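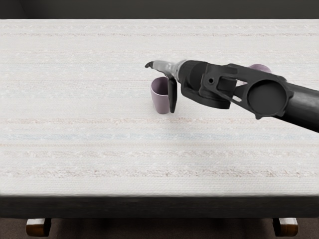
Yesenia Zapata asks whether it makes sense to spend evenings in a simulator when the real arm is sitting half assembled on the bench. Fair question, so a few posts on where the build has got to.

The arm is called Stamo. I'm putting it together in the back bedroom, and the shoulder bearings are still on order. Until they come I can't lift anything with it, so the control code gets written against the model.

The model has one arm over a table with a patterned cloth and a pale lavender mug. The cloth is there on purpose. My first version had a plain grey top and the vision code got lazy.

Current job is the approach. The black finger has to come down beside the mug, close to the side, and stop a little above the cloth. Too low and on the real thing I'd be dragging fabric.

First try at this was in March, with straight-line moves only. It clipped the rim on most runs. I now go to a point above the mug, pause, then lower - slower, but I can read the logs afterwards.

Last night's batch was 1,000 runs with the mug moved a bit each time. 20 of them ended with the wrist turned the wrong way round. All 20 had the same joint near its limit, so that's a bug in my limits file and I know where to look.

Katherine Cuervo wanted to know about the cables. They aren't modelled. On the real arm they go along the outside of the forearm in a sleeve, and I've left 10 cm of slack at the elbow. I may need more.

Wrist bracket is on its third print. The second one split along a layer line when I tightened the bolts. This one is printed on its side with thicker walls - no cracks so far, but it hasn't carried a load.

Next is the limits file, then another batch overnight. If the bearings turn up I'll stop and fit the shoulder first. Files go in the Arboleda folder as usual, and the old March ones are still in there if anyone wants them.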